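The Tavbridge Bus

My aunt left me her house in Tavbridge, and the house came with a feud. I didn't know that when I drove up from Toledo in June with one suitcase and a cooler full of sandwiches. I thought I was getting a porch and some good light in the mornings!

The feud was with the woman next door, and it was about a pear tree. The trunk was on my side. Most of the pears were on hers. My aunt had stopped speaking to her over it, and fourteen summers later they were both still taking their trash out at different hours so they wouldn't meet at the curb.

I found all this out from my aunt's notebooks. She wrote everything down — what she paid for stamps, who waved and who didn't. One page said only "1120 pears, HERS," underlined so hard the pen went through. I sat at the table and laughed until I had to put my coffee down, and then I got a little sad, because who counts pears out a kitchen window?
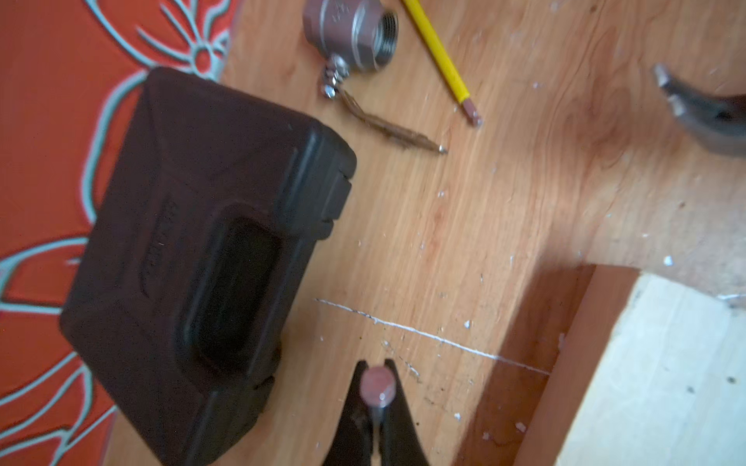
On the wood, with the black case close by.

So I decided I would fix it. I'm like that (my sister calls it meddling). I baked a pie from the last jar of pears in the basement, put on a clean shirt, and went over at 5 in the afternoon, which seemed like a friendly time.

She opened the door before I knocked. She was tiny, in a green cardigan, and she looked at the pie the way you'd look at a summons.

"Is that from the tree?" she said.

"Last year's."

"Then half of it's mine."

She let me in, though. She cut the pie exactly down the middle with a bread knife and gave me the side with the burned crust. We ate without talking. Then she went to a drawer and came back with a bus ticket, never punched, Tavbridge to Jindetti, for two people.

"We were going to the lake," she said. "Your aunt and I. Then she said that thing about my pears."

"What thing?"

She thought about it for a long while, chewing.

"Mealy," she said.

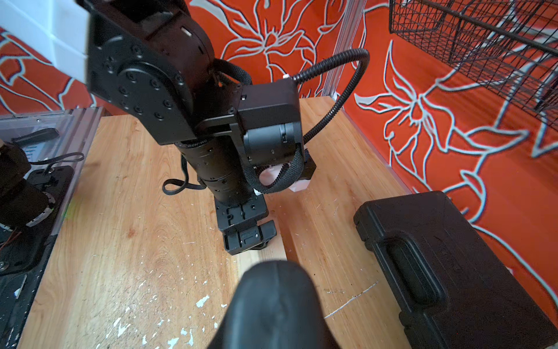
Over the tabletop, black on pale wood.

I looked up the bus that night. It still runs, once a day, with a stop in Prerach where you can get a hot dog. I bought two seats and slid one under her door before I could talk myself out of it.

She was on the curb at 9 the next morning with a hard little suitcase and a paper bag. She wouldn't let me carry either one. When we'd found our seats she opened the bag and handed me a pear from the grocery store.

"Eat that," she said, "and tell me who's mealy."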